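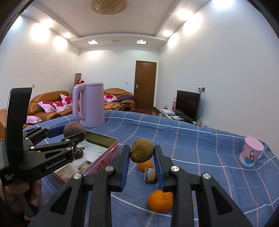 约的下午三点，Lorcan Heffernan三点二十才到。头发湿的，外面下雨，他没带伞。坐下第一件事是问服务员有没有吐司，没有，那就薯条。

先交代一下背景，赶时间的可以跳过。Heffernan，前Stulto乐队主唱兼吉他。Stulto解散以后他消失了一阵子，再出现就是在《Zerine》里演那个渡轮售票员。第一次演戏，台词不多，戏份也谈不上多，结果这个秋天影评圈聊得最多的男配角就是他。发行方Tandix十一月开始给他安排颁奖季的活动，我们这次采访也是Tandix排的，排在两场映后之间，给了四十分钟，最后聊了一个多小时，宣传小姐进来催了三回。

录音里薯条的声音很大，整理的时候有几处听不清，听不清的就没写。

先问他怎么接的这个角色。这个问题他估计答过几百遍了，但没有不耐烦。

“导演给我打电话，我以为是要歌。”他说，“前面五分钟我一直在跟她讲版权的事，讲哪几首归我，哪几首归前公司，哪几首谁都说不清楚。她就听着，听完了说，不要歌，要你。我说要我干什么？她说卖票。”

他真以为是卖票。影展门口那种，找个有点名气的人来撕票，拍照片发出去。

“我还答应了。我说可以啊，哪天？她说二月。我说你们影展要撕一个月的票？”

后来剧本寄到家里，他放在厨房，压在一摞账单下面，过了两个星期才看。看完给导演回了一条短信，只有一个字：“行。”

《Zerine》没看过的人可能不太清楚，Zerine是那条渡轮的名字，全片大部分时间都在船上和码头。船要停运了，船上的人各有各的打算。Heffernan那个角色连名字都没有，演员表上写的就是“售票员”，他坐在小窗口后面，每个主要角色都要从他这里过一遍。有人买单程，有人买往返，有人站半天什么也不买。

“我很喜欢那个窗口，”他说，“窗口特别小，别人弯着腰跟我讲话。我在台上站了那么多年，一直是所有人看我，灯也打在我身上。坐进那个亭子，暗的，暖气是坏的，我只看得见人家下巴到胸口这一截。我觉得太好了。”

问他紧张吗。

“头两天很紧张。第一天我把票给撕反了。就是存根给了乘客，票自己留下了。导演没喊停，对面那个演员也没停，拿着存根就走了，走到船上去了。那条后来用在片子里。你们去看，第一场她手里拿的那个小纸片，是存根。”

我回去查了一下，是的，能看见。第一场，穿雨衣的女乘客，手里那张比别人的短一截。

拍摄周期17天，对一部大半在水上的电影来说很赶。Heffernan自己的戏拍了一半不到，但他全程都在，因为住的地方离镇上远，没有车，回也回不去。

“那你不拍的时候干嘛？”

“帮忙搬东西。录音组的那个小伙子晕船，我就替他举过杆子。举得不好，耳朵还是乐队的耳朵，老想把低频收进来，发动机声全收进来了。他们后期骂我骂得很惨。”

“真的骂？”

“发邮件骂的。抬头写‘致前摇滚明星’。”

这里他笑了半天。

讲到Stulto。宣传小姐事先发邮件说乐队的问题最好控制在一到两个，我问了大概六个，他也没拦。

Stulto的事老歌迷都熟。三张专辑，第二张卖得最好，第三张出来的时候已经不太说话了，巡演各坐各的车。解散没有声明，就是某一天官网打不开了。很多人猜是钱，也有人猜是感情，论坛上各种版本。

“都不是什么大事。”他说，“你跟三个人连着吃十几年的饭，你知道谁会把洋葱挑出来，谁会先去抢那个靠墙的位子。到后来你看他一伸手拿盐你就来气。就是这种。没有什么阴谋，也没人偷谁的钱。我倒是希望有人偷，那还可以写首歌。”

“官网打不开是谁关的？”

“没人关，域名到期了。每个人都以为别人会去续。”

那现在还联系吗？联系。鼓手去看了《Zerine》的首映，坐在他后面一排，看完拍了他一下，说你脖子怎么那么僵。贝斯手没来，寄了一张卡片，卡片上画了一条船，画得很丑，他说他贴在冰箱上了。另一位吉他手，他停了一下，说：“那个还没有。以后再说吧。”

没再追问。宣传小姐这时候第一次进来。

换了话题，问那场长镜头。

看过的人应该都会提那场。停运前最后一班，所有人都上了船，售票员在亭子里收拾东西，数钱，关灯，又开灯，把一张没卖掉的票撕了又拿胶带粘上。一镜到底，10分钟，没有一句台词，也没有配乐。有影评人说太长，有影评人说是今年最好的十分钟，我自己看的时候旁边那位先生睡着了，醒来还在这个镜头里，他很迷惑。

“剧本上怎么写的？”

“剧本上就一行。‘他下班。’”

“就三个字？”

“英文是两个词加一个句号。我拿去问导演，我说这个大概多长？她说你下班要多久就多久。我说我没下过班啊，我没上过班。”

他十几岁就出来唱，确实没上过班。导演就把他送到Mac an tSaoi去了。

Mac an tSaoi是码头后面那家旅馆，楼下带一个酒吧，剧组大半都住在那里。老板娘以前真在渡口卖过票，卖了许多年，后来嫁到旅馆来了。Heffernan每天晚上收工以后去吧台那边坐着，看她打烊。

“她打烊特别慢。杯子擦完了再看一遍，椅子翻上去又翻一把下来，坐一会儿，再翻上去。我问她你为什么要坐一会儿，她说脚疼。我想了好多很深的东西，关于告别啊，关于时间啊，她说脚疼。”

所以片子里他关了灯又打开，坐回去揉脚，那个动作是从那里来的。

拍了几条？

“两条。第一条我哭了，不能用。”

“为什么不能用？”

“导演说他又没失恋，他下个班哭什么。第二条我脑子里就想脚。”

我说很多人看到那里是哭的。他说他知道，他妈也哭了，但是他妈哭是看见他终于穿了件有领子的衬衫。

讲到家里，多说了几句。父亲是小学老师，母亲在邮局做过，家里没有搞艺术的，有一个舅舅拉手风琴，“拉得很吵，不能算艺术”。他学吉他是因为姐姐先学了，学了三个星期放下了，琴就归他。姐姐现在是牙医，对他的牙意见很大，《Zerine》上映后她唯一的评价是大银幕上能看见左边那颗需要处理。

“处理了吗？”

“没有，Tandix那边的人说别动，有辨识度。”

我问他Tandix还管牙齿。他说管，还管头发，还管他在红毯上不要嚼东西。合同里没有写嚼东西，是口头说的。

说说颁奖季吧。这个不问不行。

他目前拿到了两个提名，都是规模比较小的影评人奖，大的还没公布。各家预测名单里他一般排在四到六的位置，就是进得去也进得去、掉出来也正常的那种。Tandix显然是想推的，活动排得很密，上个星期跑了三个城市。

“我不太懂这个。”他说，“音乐奖我去过一次，Stulto第二张的时候，我们坐在很后面，桌上的面包是硬的。念到我们的名字，镜头过来了，我们的鼓手正在掰面包。然后没拿到，镜头走了。大概就是这么回事。”

这次呢，想拿吗？

他想了比较久。薯条的声音停了。

“想的。我以前都说不想，说了很多年，采访里说，跟家里也说。然后那天早上提名出来，我在刷牙，手机响了，我发现我高兴得把牙膏吐在袖子上了。所以是想的。就不装了吧。”

然后又说：“但是也不要写得我好像很想。”

好的，写了。

他对“歌手演戏”这个说法有点意见，说每次被介绍的时候都是“前Stulto主唱”，映后主持人也这么讲，观众提问第一个永远是会不会复出。有一场映后，问了五个问题，三个是关于第二张专辑第四首歌的歌词。导演坐在旁边，手里的话筒一直没有打开过。

“我觉得很对不起她。她写了六年的剧本，卖了自己的车。然后台下的人问我副歌那句到底唱的什么。”

“那句到底唱的什么？”

“我不告诉你。”

（第四首副歌那句，歌迷吵了很多年了，两派，我也问过，对不起导演。）

首映的事他记得很细。影展安排的那个厅有819个座位，他们原先以为会去小厅，听说换了大厅，导演当天吐了。Heffernan在乐队的时候几千人的场子也唱过，按理说不该怕，但他说坐着看自己和站着唱完全是两码事。

“唱歌的时候出错，马上就过去了，下一句盖上来。电影里我的错在那里坐着不走。存根那个，首映的时候我看着它出来，一张纸，放那么大。我想完了，全场都看见了。没有一个人看见。后来也没有人看见，是我自己到处讲，讲到现在大家都知道了。”

开场之前放映出了点故障，声音先出来，画面没有，海浪的声音放了有一会儿。有人以为是设计，还有人鼓掌。导演第二次去吐。

散场以后呢？他说散场以后去吃了面条，十几个人，店里没那么多凳子，他站着吃的。没有人讲电影，都在讲那条船。船是真的船，原来的名字不叫Zerine，美术组重新刷的，拍完以后要刷回去，船主说算了，就这样吧，所以现在那条船真的就叫Zerine，还在开，没有停运。

“你回去坐过吗？”

“坐过一次。买票的时候，窗口里那个小姑娘不认识我，我把零钱放在台子上，她让我往前推一点，她够不着。我在里面坐了那么多天我也够不着，我也老让人家往前推。我就往前推了。”

聊到这里宣传小姐第二次进来，说车到了。他说让车等一下。

问歌。片子里没有他的歌，从头到尾都没有，很多人觉得奇怪，包括我。按照一般的做法，片尾总要放一首，还能报个原创歌曲，多一个提名的机会。Tandix据说也提过。

“提过，提了好几次，饭桌上也提。”他说，“导演不肯，我也不肯。她的理由是那个人不会唱歌。我的理由是我没有歌。”

没有歌是什么意思？

“就是写不出来。解散以后一首完整的都没有。有开头，很多开头，手机里存的全是开头，二十秒、三十秒的。我有时候坐火车从头到尾放一遍，像在听别人调台。”

他讲这个的时候语气挺平的，一边把番茄酱往旁边刮。我问会不会着急，他说前两年急，急到跑去租了一间屋子，把门锁上，手机交给前台，坐了一个礼拜，写出来一首关于那间屋子的窗帘的歌。

“好听吗？”

“窗帘比较好看。”

拍完《Zerine》以后好一点。好在哪里他也说不上来，可能是每天有人告诉他几点到、站哪里、穿什么，他以前最烦这个，巡演的时候经理给他发行程表他看都不看。在剧组他把通告单折好放口袋里，一天掏出来看好几遍，纸都看烂了。

“我发现我喜欢有人叫我下班。”

下一部呢？有两个本子在看。一个又是码头，他推了。“我不能一辈子卖票。”另一个演父亲，有很多台词，他现在每天早上在厨房里背，背得很慢，邻居敲过一次墙。片名不能说，导演不能说，什么时候开机也不能说，我问那能说什么，他说里面有一只鹅。

鹅？

“鹅。我跟鹅有三场对手戏。我已经见过那只鹅了，它不喜欢我。”

关于鹅他讲了大概有十分钟，这里只能删掉了，篇幅不够，很可惜。大意是鹅有自己的经纪人，合同比他的厚，而且鹅也可以嚼东西。

又回来问表演。有没有老师，有没有看什么书。他说买了一本，很有名的那种，看到第四十几页，讲要回忆童年的一件伤心事，他就去回忆，回忆了一下午，后来睡着了，书到现在还在沙发缝里。对他帮助最大的是片子里演船长的那位老演员，七十多岁了，每次开拍前都在打瞌睡，喊开始就睁眼，喊停又闭上。

“我问他怎么做到的，他说你不要一直演，很累的。你在旁边等的时候就等。我以前在后台等上场，我一直在跳、在喊、在喝东西，我等于上场之前已经演完一场了。我二十几岁的时候要是有人跟我讲这句话就好了。可能讲过，我那时候肯定没听。”

船长那位没有来参加宣传，据说家里的猫病了，Tandix怎么劝都没用。

“他是对的，”Heffernan说。

还问了几个零碎的，快问快答，时间不够了，直接抄笔记：

还听Stulto的歌吗？超市里放就听，不放不听。

上一次去电影院自己买票？上个月，看了一部恐怖片，中间出去了两次，假装去洗手间。

影评看不看？看，只看骂的，好的他姐姐会截图发过来，附一句“左边那颗”。

戏服有没有带走？带了那件马甲。跟道具组说弄丢了。现在写出来他们就知道了，他说没关系，知道就知道吧。

会不会复出？

他看了我一眼，说你还是问了。

我说是的，不问编辑会骂我。

“鼓手上个礼拜给我发了一段东西，就是鼓，光是鼓，没有别的。我听了。然后我拿一个三十秒的开头放在上面，居然对得上。就这样，没有更多了，你不要写成标题。”

没写成标题。

第三次进来的时候宣传小姐把他的外套也拿来了，直接披在他肩膀上。他站起来跟我握手，手上有番茄酱，两个人都看见了，又都去找纸巾。走到门口他又折回来，说刚才讲那首歌的歌词，如果真的要写，可以写一句，两派都错了。

然后就走了，映后他迟到了几分钟。那场我也去听了，在后排站着。第一个问题，戴帽子的一位观众，问的是导演，关于船上的灯光。Heffernan在台上带头鼓掌，导演终于把话筒打开了。

《Zerine》目前还在点映，公映的场次Tandix说月底之前会再加，具体哪些影院以各家排片为准。去看的话记得留意第一场那张存根。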